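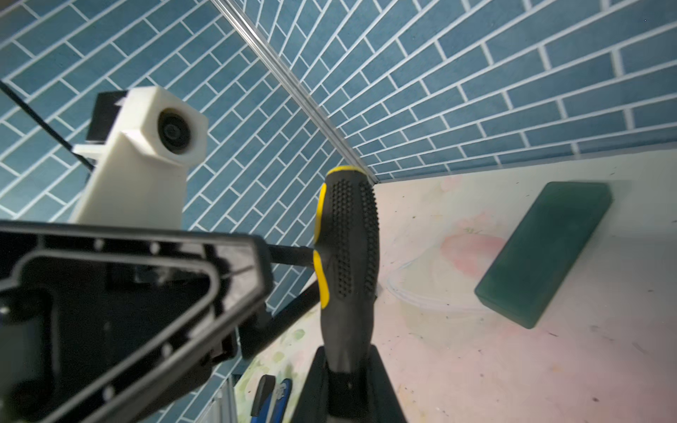
Photos: Grarport Robotics Club, Hullstead. Free to use with credit.

Evening group: the screwdriver task
Posted October 28, 2024

Our evening group started in July with 9 members, and until now we have shown on this site only the finished things. Several parents and the people from Andent, who pay for our room, asked to see how a normal evening looks. So this gallery is from the work table. The exercise is called "tool to tray". The arm must take a screwdriver, carry it to the blue tray and put it down with care. It sounds simple, and for a person it is.

The first pictures we chose are about the grip. A screwdriver handle is thick in one place and narrow in another, and the students discussed for a long time where the fingers should close. The narrow neck won. The rubber with small dots helps also, but the group does not want to depend on it, because the next tool may have a smooth handle. 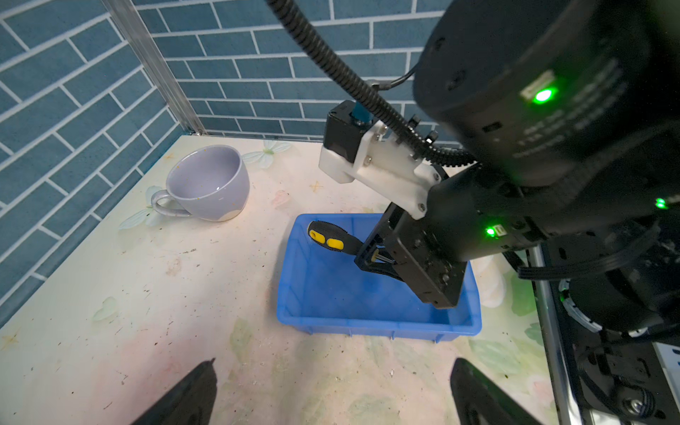

The second question was the shaft. Some members prefer to hold the tool by the metal part, and they wrote their own version of the program for this. It is harder to close on a thin thing than on a thick one. The two versions are kept in separate folders, and at the end of the term each team must do 162 attempts and write every result in the common notebook, also the bad ones. Last year many bad results were "forgotten", and the final report was not very useful.

We are often asked if the students program in a real language. Yes, they do. The younger members begin with ready blocks and change only the speed and the height. After 2 months most of them want to open the blocks and see what is inside -- this is the moment we like most as teachers. 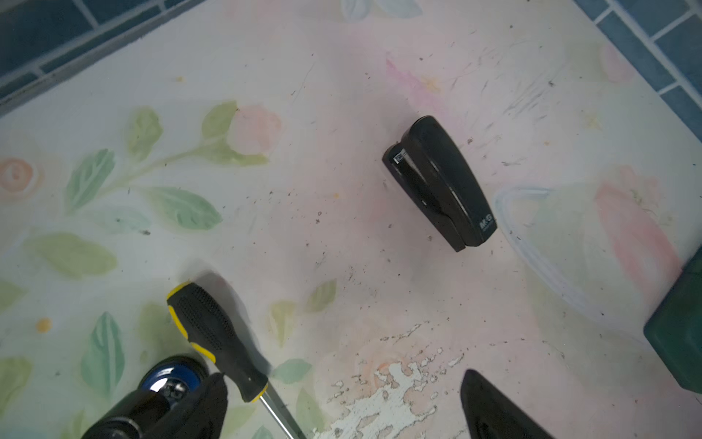
Choosing between objects is the newest part of the exercise. The program receives the name of one object and must leave the others in peace. A stapler and a screwdriver are a good pair for learning, as both have much black in them and the color alone does not decide. One team trained with 400 examples and was sure it was enough. Then they turned the stapler to another angle and had to begin again with more patience.

The Procházka Cup is our next goal. The rules there ask for the same kind of task, but with a time limit, and our arm is still slow. We prefer slow and correct for now.

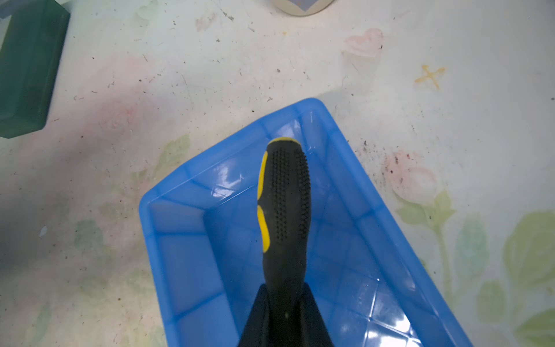

Screwdriver held upright over the blue tray.

New members are welcome in the evening group at any time of the term. Experience is not necessary. Please write to the club office in Hullstead before you come, so we can prepare a place at the table for you.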